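Equipment planning for hand-held gripper data collection

Equipment planning for hand-held gripper data collection is the part of a robot learning project in which grippers, computing, storage, work surfaces and task objects are specified, costed and scheduled. It usually begins before the robot arm itself is chosen. The subject overlaps with general laboratory purchasing but differs from it in the high share of cost taken by spare parts, data storage and operator time.

The unit of planning is the station: one table, one operator, one or two grippers and a set of objects. Object sets for sorting and picking tasks are commonly bought from ordinary shops.

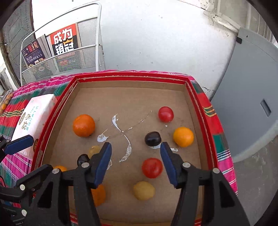
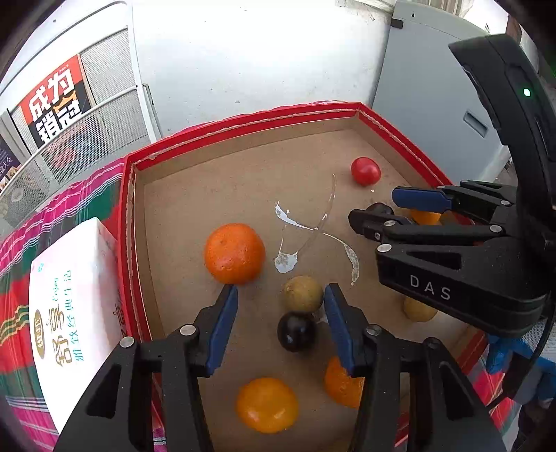 Fruit in a red-rimmed cardboard tray, with two hand-held grippers fitted with blue finger pads.

Scope of a station

A station budget is normally divided into capital items and running items. Capital items are the grippers, their mounts and cables, the host computer and the table. Running items are finger pads, fasteners, batteries where used, storage media, task objects and cleaning materials. Operator wages may be held in a separate budget, a practice that tends to hide the true cost of a slow station.

Two-handed stations need a matched pair of grippers. Buying the second unit later is possible, but a change of revision between orders can alter jaw travel or pad shape, and recordings from the two sides may then need separate calibration. The Giltovska planning sheet, used by several small laboratories, treats a pair as a single line with a single delivery date.

Quantities and spares

The number of stations is worked out from the number of recordings wanted, the length of each and the share expected to be rejected. In a costing prepared by Pauline Mottram for the Rowbotham workshop, dated 11 June 2025, the plan called for six stations. Each was expected to yield 40 usable recordings per shift. Resetting the objects between recordings was timed separately and took up more of the shift than the recordings did.

Finger pads are the most frequently replaced part. Rubber pads wear at the tip and pick up residue from food, adhesive and dust, which changes their grip. The Rowbotham plan allowed 18 pad pairs per station for the first order, at a total pad cost of £916 for the site. Linkage screws were bought by the box and charged to general stores.

A complete spare gripper is often held for every few stations. Sites with long delivery times may hold more. Where the supplier repairs units only at its own works, return carriage and time out of service should be entered in the plan.

Task objects and consumables

Fresh fruit and vegetables are cheap and vary in size, colour and firmness, but they bruise and must be bought often. Model fruit lasts longer and is easier to count in a stock check, though its weight and surface may differ from those of real produce. Mixed sets are used where both lifetime and variety matter.

Trays, boxes and table coverings are generally treated as consumables. Cardboard trays soften or tear with use and take up spills. Some plans replace them at fixed intervals, while others keep worn trays in service to widen the range of recorded conditions. The choice should be written into the plan, as it affects both the order quantity and the contents of the data.

Computing and storage

Storage is commonly underestimated. Two grippers recording at once produce at least two video streams, together with jaw position and motion data. A plan should state the storage needed for raw files, for processed files and for a second copy, and who pays for each after the project closes. Network capacity between the work area and the store is a separate item.

Supplier comparison

Quotations are difficult to compare directly, as suppliers bundle items differently. The Jiretti quotation examined at Rowbotham in May included software support for the first year but excluded pads and cables. That from Orex included both and charged for support from delivery. Mottram's costing reduced each to a cost per usable recording over the life of the station, a figure that is sensitive to the assumed rejection rate.

Hire is sometimes offered for short projects. Hire terms should be checked for liability for liquid damage and for ownership of calibration files.

See also

Calibration schedule
Data retention
End effector
Whole-life costing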